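Biltdale Surface Materials
Gallery: Carpeted Work Tables, Small-Object Layouts

This gallery covers the carpeted table tops finished by the Biltdale shop and the everyday objects used to judge them. The tops are rectangular with rounded corners. The covering is a low carpet bonded to the board and wrapped over the edge. Three colors were made up in October and one, the teal-blue, was kept for regular use. Text and layout notes are by Ga-eun Jeon. Covering and edge work are by Maximiliano Domínguez.

A carpeted top is specified where small hard items are set down often. Objects stay where they are put, edges do not chip, and the surface does not throw back glare from overhead lights. The drawbacks are lint, slower cleaning, and a poor base for writing. Anyone who needs to write at the table should keep a pad or a notebook under the sheet.

Layout A: mixed personal items, teal-blue top

Soft goods and flat goods are kept apart in this layout. Paper items go toward the far edge on the right, with the covers up. The left half takes the necktie and the phone pieces. Dark fabric reads well against the teal-blue, and a small printed pattern can still be made out from above. Red and cream covers separate from the background without extra lighting. 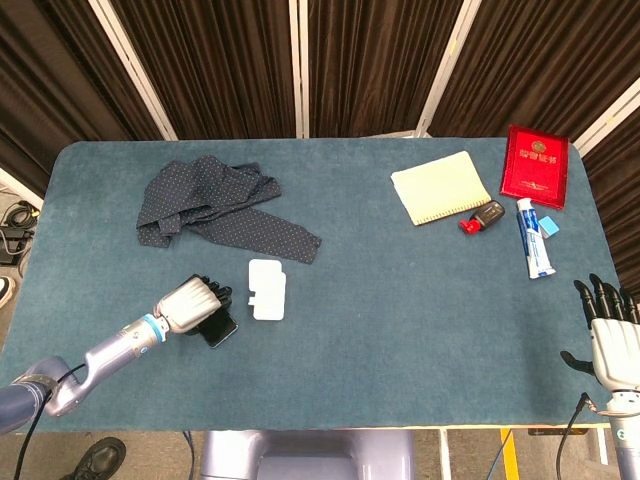 Layout A. Navy tie with small white dots, black smartphone, white plastic piece, cream spiral notebook, red booklet with gold lettering, black container with red cap.

Notes on Layout A

Necktie. Left crumpled, with the pointed tail running out to the right. A folded tie is easier to place but tells less about how fabric behaves on the pile. Ties should be brushed before storage if the top is new.

Smartphone and white plastic piece. Glossy screens pick up lint from a fresh covering. Wipe with a dry cloth. Thin white parts are the easiest items to find on this color.

Notebook and booklet. A spiral binding can catch in a looped pile. The Morin covering is a cut pile and has not shown pulls after 216 placements of a spiral notebook at the same spot. Gloss covers slide more than matte ones, and should be set down flat.

Capped container. Round items will roll on a bare board with very little slope. On carpet, they may be laid on the side.

Covering and adhesive

The covering is Morin cut pile in teal-blue. The adhesive is Gulamer contact grade, applied to both faces and left open for 16 minutes. Corners are relieved with five short cuts on the underside so that the wrap lies flat around the radius. The wrap is stapled and then trimmed. Tops are pressed under an even load for 20 hours before use.

An earlier top used Ornevon felt on the same board. It took a cleaner edge, but it marked under heavier items and the marks stayed. Felt is still available on request for display tables that are not worked on daily.

Care

Vacuum with a brush head, working in one direction. Lift stains with a damp white cloth and plain water. Solvent cleaners soften the adhesive at the wrap and should be kept off the edges. A lifted corner can be reset with a small amount of Gulamer and a clamp with a flat pad.

Page last revised 22 January 2024. Layouts B and C will be added when the gray top is finished.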